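4.2 Fee Arrangements and the Decision to Hire Counsel

The interviews described in Section 3 were coded first for how each client learned what a lawyer would cost. We expected most people to say they had asked about price during the first telephone call. Few had. Most signed an engagement letter before they understood how the bill would be put together, and several said they learned what an hour of work cost when the first invoice came in the mail.

The two firms that took part in the study handle this differently. Fenach bills by the hour and asks for a retainer at signing. Tarawneh charges a flat fee by type of matter and lets the client pay it in monthly installments. Both do mainly family law, landlord and tenant disputes, and minor criminal defense. Both draw their clients from Fudcombe and the towns along the county road, and their offices are a short walk from the same courthouse. We treated them as comparable for our purposes, although Tarawneh takes a somewhat larger share of criminal matters and this may account for part of the difference reported below.

Clients at the hourly firm described a habit we have called rationing. They put off calling their lawyer, saved up questions for a single e-mail, or asked the receptionist things that the receptionist was not allowed to answer. One client in a custody matter did not report a change in her work schedule for several weeks. She knew it mattered to the case, but she had been charged for a short call the month before and did not want to be charged again. Her lawyer learned of the new schedule from opposing counsel.

Rationing was less common among the flat fee clients, but it did not vanish. Some of them believed that a lawyer who was not paid by the hour would be annoyed by extra calls, and so they held back out of politeness. Others had not understood that calls were covered. The Tarawneh engagement letter says so in its 4th paragraph, under a heading about communications, and the paragraph is written in the same language as the rest of the letter. When we read it aloud during the interviews, clients often asked us to say it again in other words.

Installment plans raised a separate matter. A client who pays over time is still paying when the case ends, and sometimes well after. In the interviews this came up most often where the result had been poor. Clients who lost a motion or accepted a plea they disliked spoke of the monthly payment as a reminder. Clients who were satisfied rarely brought the payments up unless we asked.
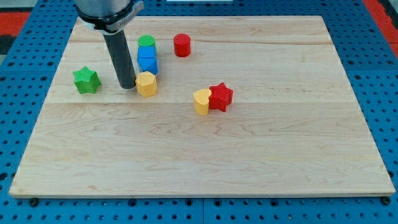 Figure 3.

Prodromos Koutsoukos, in a written response to an earlier draft of this section, objected that we had made too much of the billing method and too little of the first meeting. In his view a client who is told plainly what will happen, and how often the lawyer expects to hear from them, will call when they need to, whatever the letter says about fees. He also pointed out that hourly lawyers commonly write off short calls and that clients may simply not know it, because a call that is written off often leaves no line on the invoice.

We think the second point is correct and have adjusted our reading of the invoices to allow for it. Fenach confirmed that its lawyers may write off calls at their own discretion and that the firm keeps no record of how often they do. On the first point our material is thin. We did not sit in on first meetings, and the clients' memories of them were vague. Many could describe the office and the wait better than what was said. The few who remembered a clear explanation of fees did tend to report more contact with their lawyer, at both firms, which fits the objection. It does not settle the matter, as a client who is comfortable asking questions may both draw out a better explanation and call more often later on.

Money already spent had its own effect. One hourly client had paid a retainer of $1,300, borrowed from a relative, and understood it to be the full price of an uncontested divorce. When the retainer ran out he stopped answering the firm's letters. The firm moved to withdraw, which under its engagement letter it could do after 30 days of nonpayment. He finished the divorce on his own using court forms. By his account the work left to do was small, and he would have paid for it if someone had given him a figure.

Cases like this one led us to add a code for what we call the missing total. It was applied wherever a client said, in any form, that they did not know what the whole matter would cost. The code appears in interviews from both firms. Flat fee clients knew the lawyer's charge but were often surprised by filing fees, service of process, and the cost of transcripts, all of which were billed separately. One of them said she had budgeted to the dollar and then had to ask for another month.

All coding was done in Codel, with 2 readers working separately and meeting afterward to resolve differences. Most of the disagreements concerned rationing, where it was hard to tell a client who avoided calling because of cost from one who just had nothing to report. We kept the code only where the client mentioned money in the same answer. This rule probably leaves out some true cases, and the comparison between the firms should be read with that in mind.

The lawyers' own accounts of the same matters are taken up in Section 4.3. They differ from the clients' accounts mainly on the question of who was expected to call whom.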